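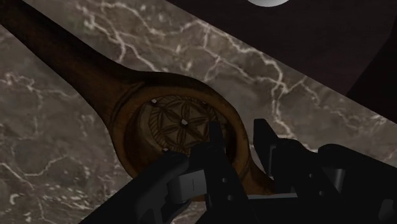
Home Products Grippers Spares Support Contact

Trillia parallel gripper, finger and pad set

Replacement fingers for the Trillia three-finger gripper, in black. Each set contains 2 fingers, 2 pads and the screws to fit them. The set also fits the older Nomovby wrist if the Adadent adapter plate is in place.

Fitting

Switch the arm off at the controller and shut the air valve, if you have one. Open the fingers by hand to the stop. Undo the old screws, lift the fingers away and wipe the mounting faces with a dry cloth. Do not use oil here.

Put the new fingers on loosely and close them on the 6 mm setting gauge. Tighten the screws a little at a time, working from side to side, then take the gauge out and check that the pads meet along their full height. If they touch at the tips first, slacken off and start again.

Teach the tool length again after any change of fingers. A finger sitting slightly proud will mark a soft surface such as wood on the first low pick.

Looking after the set

Wipe the pads at the end of each shift. Check the screws every 11 days in normal use, sooner if the arm handles cutlery or kitchen tools all day. Pads should be changed in pairs. Worn pads let long, thin items turn in the grip, and handles are the usual place to notice it.

Opening: up to 25 mm
Cable and wrist parts: see Zeng wrist kit
Setting gauge sold separately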